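Visit to the Flisdale workshop open day
Feb 13, 2026

Flisdale opened its doors from ten until four, and I went along with Hanyu Du, who had put our names down in January. The workshop is on the upper floor of the old Beneš building, up a flight of stairs at the back of the yard. There is a goods lift but it was being used for chairs. We signed in, were given a paper badge and a sheet with the room numbers on it, and were told to start wherever there was space.

We started in the store room, which I had not expected to enjoy as much as I did. One wall is all small drawers, labelled by hand, with screws sorted by length and then by head. Radoslava Havlíček looks after it. She told us the shelves hold 3,000 parts in the stock book, and that the book is on paper as well as on the computer after a bad week last winter. Connectors have their own cabinet. Cable is kept on reels by the door, with a brass rule fixed to the bench underneath for measuring off lengths.

Next door is the cutting room. It was noisy and we did not stay long. A man was making panels for a display stand and had a queue of children watching him, so we went through to the wiring benches instead.

Gerardo Sarmiento was giving the talk there, every 90 minutes, and we caught the second one. He covered crimping, strain relief and how to run cable past a joint that has to bend. His main point was that people cut everything too short the first time. He leaves a loop at each joint, moves the joint by hand through its full travel, and only then ties anything down. He also said to plug and unplug each connector before fixing a board in place, in case a finger no longer fits once the bracket is on. Someone asked about colour coding and he said to pick one scheme and write it on the wall. 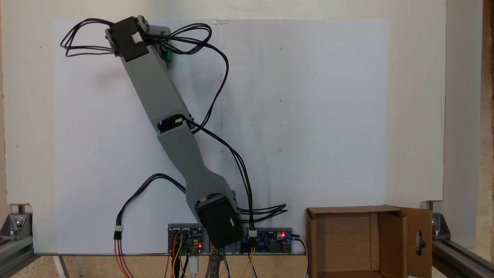

Printed arm in front of the white board, with cable looped at the wrist and both circuit boards lit.

The long links of the arm are grey, the lower one narrow in the middle, and the motors sit at the joints between them. The electronics have a bracket of their own at the bottom, with the two boards side by side. I liked having the wiring out where it could be followed by eye, loose ends and all.

After that we had tea. Ludmila Mikuš was running the urn and selling raffle tickets at the same table, and had taken almost 400 tickets' worth of change in a biscuit tin by the time we got there. The poppy seed cake had gone. The cheese scones were good.

Lilibeth Belmonte took the last tour of the day, through the paint room and the small classroom where the evening courses are held. There are two courses running this spring, soldering for beginners and a bench skills one. Both are full, with a waiting list kept on the classroom door. She asked that people write clearly on it.

Parking is in the yard behind Pesar and fills up early. The bus stop is closer.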